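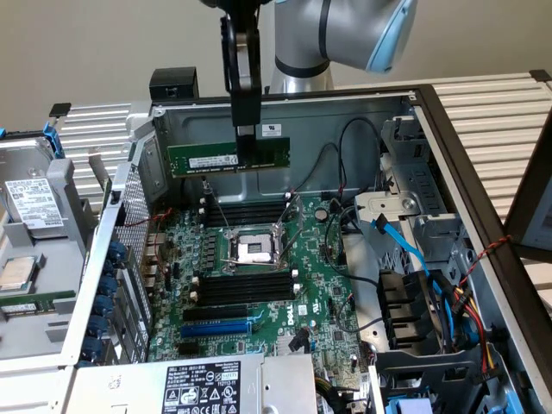

Photo: Nizar Mansour / Uvitz

Uvitz Refurbished Desktop Memory

Our green memory modules come out of office towers like the Dell on this page, and each one keeps its white barcode label so you can quote the number if you ever need to ring us (please do, we like a chat!). We have 89 left in this batch, sold singly or in packs of six. Do check which slots your board has before ordering – the little white latches should be open first, then press gently and evenly. Rawan Obeidat is happy to help with matching.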